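チケット 139:見積もり前の構成確認(アーム+ハンド+台座)が通らない件
状態:対応中
起票:10/06/2021
宛先:Omden サポート窓口
製品:Zenik シミュレーター、Dekker ハンド一式

起票内容
いつもお世話になってます。Turnholmのキッチン自動化の件で、買うものをそろそろ確定したくて、Zenikで構成チェックを回しています。ところが「到達範囲:不合格」が出たり出なかったりで、見積もり依頼のボタンがグレーのまま押せません。同じアーム、同じキッチンのデータなのに、です。

うちの予算申請は4月始まりなので、正直ここで構成がふらふらすると困るんですよね。とくに台座。低いほうで足りるのか、昇降タイプにしないとだめなのかで、申請書の桁がひとつ変わりそうで、かなりびくびくしてます。

やっている作業は「電子レンジの扉を開ける」と「中の器を出す」のふたつです。器のほうは、扉を左に全開にして、お皿にのった茶色いボウルを取りにいくところまで。ボウルにはスプーンが入ったままの設定です(現場の人たち、ほんとに入れたまま温めようとするので、ここは譲れませんでした!)。

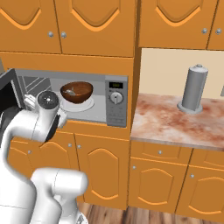
こちらで試したこと
・Zenikを再起動:変化なし。
・キッチンのデータを入れ直し:変化なし。
・台座の位置を右へずらす:合格が少し増えました。でも今度は引き出しの前が通れなくなるので却下です。
・ハンドをDekkerの標準指から長い指に変更:器の取り出しは合格、扉のほうが不合格に。なぜ。
・作業をふたつに分けて別々に実行:器の取り出しだけなら毎回合格。扉を開けるほうだけが気まぐれです。

最後のやつで、台座の高さより扉まわりの設定があやしい気がしてきました。素人考えかもしれませんが。

Omden(Anatole Baudry)からの返信
ログをありがとうございます。到達範囲の判定は、作業の各段階を何回か試して、一度でも関節の限界に触れると不合格になります。試行回数の初期値が少ないので、結果が揺れているのかもしれません。回数を100に上げて、扉の作業だけ再実行していただけますか。あわせて、アームが扉のどこに触れる設定になっているかも教えてください。

追記
Baudryさん、ありがとうございます!回数を100にしたら、ちゃんと毎回同じ結果になりました。不合格で、ですけど。揺れなくなっただけでも気持ちはだいぶ楽です。終わるまで約7分、コーヒーを淹れて戻ってきたらまだ回ってました。

不合格の理由欄は「手首関節、限界付近」。これ、もっと早く開いて見ればよかったです。理由欄が折りたたまれてるの、今日まで気づいてませんでした。要望として出しておいてもいいですか。初期表示で開いておいてほしいです。

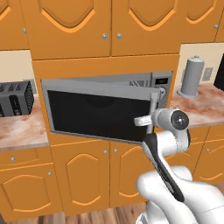 で、お金の話に戻ると、昇降台座を申請に入れるかどうかは、扉の件がはっきりするまで保留にしました。同僚のVanderleia Amaralにも見てもらったんですが、彼女は「台座を買う前に、指の当て方を見直したら」という意見です。言われてみると、このレンジは左開きで、扉の右端に縦の棒ハンドルがついてるんですよね。指はそのハンドルの手前を横切って左を向く形になっていて、ここから扉を引ききろうとすると、うちの設定では手首のひねりがきつくなるみたいです。Baudryさんのご質問への答えとしては、接触点は「ハンドル中央、正面から」になっていました。たぶん雛形のままです。

接触点を変えて再実行
ハンドルの下寄りに変更:不合格。
上寄りに変更:合格。ただし「余裕:小」の注意つき。
上寄り+少し開いたら指を扉の裏側に回して押す手順に変更:合格、注意なし!

台座は低いほうのままです。昇降タイプの行、申請書からいったん消しました。消すときちょっと手が震えました(うれしくて)。

まだ残っている質問
1. 見積もりボタンは押せるようになったんですが、明細にDekkerの長い指と標準指が両方入っています。長いほうは試しに選んだだけなので、外したいです。構成画面で消しても明細に残ります。
2. Zenikのライセンスは4席で見積もってもらってますが、閲覧だけの人も1席に数えますか?Amaralと私以外は、ほぼ見るだけです。数えないなら席を減らして、その分を予備の指にまわしたいなと。
3. 低い台座をあとから昇降タイプに載せ替える場合、床の固定穴は共通でしょうか。Turnholmの床は板張りで、何度も穴をあけるのは勘弁してほしいと言われています。
4. 保守契約の開始日は、納品日と検収日のどちらになりますか。検収に時間がかかりそうなので、できれば検収日がいいです。

Omden(Anatole Baudry)からの返信
合格とのこと、よかったです。1は明細側の不具合と思われますので、こちらで長い指を削除して再発行します。2の閲覧のみの方は席数に含まれません。3と4は担当部署に確認してご連絡します。理由欄の件は要望として登録しました。

追記
早い!2、ありがたいです。では席は減らす方向で、再発行の明細に反映をお願いします。予備の指は標準のほうで。3と4のお返事が来るまで、このチケットは開けたままにしておいてください。申請書の台座の欄だけ、鉛筆書きのつもりで待ってます。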